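Coats stay on a bit longer in Pringle as laundromat closes for repairs

PRINGLE – The only laundromat on the east side of town shut its doors this month, and people with winter coats to clean before storage are having to look elsewhere. Or wait.

Prultotel, the company that runs the place, taped a notice to the front window in March. Boiler trouble, it said. No hot water, no large machines. Dryers still working but no access to the building while the floor is opened up.

The company said in a statement that parts are on order and the work should take 2 weeks once they arrive. It didnt give a date for that.
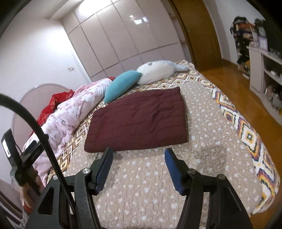
The closing hits at a bad time. Early spring is the busy stretch for bulky stuff – comforters, sleeping bags, long padded coats, the kind of thing that won't fit in an apartment washer. The next nearest shop with big front loaders is in Drerkalari, a bus ride and a transfer away. Buses on that line run once an hour after noon. Less on holidays.

Riders have been seen getting on with full garbage bags of bedding. The bus operator says that's fine so long as the aisle is clear.

Gumex, the dry cleaner on the main street, says it took in 102 coats in the first days after the laundromat closed, well over what it gets in a normal March. Turnaround has gone from overnight to 3 days. Prices have not changed, the shop said, and it has no plan to change them. It has stopped taking rugs for now.

Not everyone wants to pay dry cleaner rates. A padded coat costs several times what a wash and dry does. For a family with four or five of them it adds up fast.

The town's website has put up a short page for residents who plan to wash at home. Most of it is common sense but it's been getting a lot of traffic, the town said. Main points:

- Read the care tag first. Some fills can't be machine washed at all.
- Close zippers and empty the pockets. Tissues are the usual problem.
- Cold water, gentle cycle, half the soap you'd normally use.
- Lay a quilted coat out flat so the fill doesn't slide down to the hem. Turn it over every few hours. 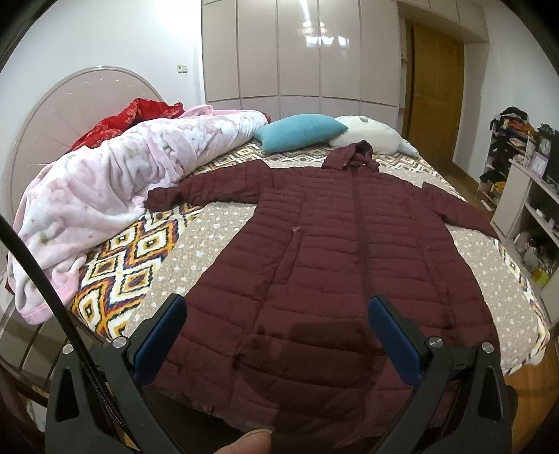 ## No word on refunds

Some customers had money left on the laundromat's wash cards when it closed. The cards don't work at any other location. Prultotel said balances will carry over and won't expire, but it is not giving cash back at this time.

That didn't go over well at the town meeting, where the closing came up under other business. Two people asked if the company could run a shuttle to Drerkalari. A town official said the request would be passed along. A proposal to waive bus fare for riders carrying laundry was talked over and then tabled.

Also raised: items left inside. A few loads were still in the machines when the building was locked. Prultotel says those were bagged and tagged and can be picked up at the side door between 9 a.m. and noon. Bring the card you used, or a description of whats in the bag. 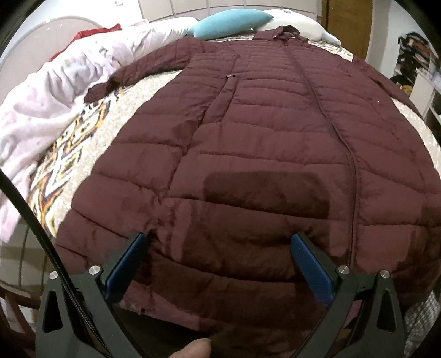 The building itself went up as a grocery store and has had plumbing trouble before. A burst pipe closed it for most of a winter some years back, and the boiler now being fixed was put in after that. The landlord has not answered calls about whether the rest of the pipes will be checked while the floor is up.

The town says a permit for the boiler work has been filed and approved. A second one, for the drain line, is still pending. An inspector has to sign off on both before the doors can open.

Gumex is staying open until 8 p.m. through the end of the month. Drop-offs only after 6.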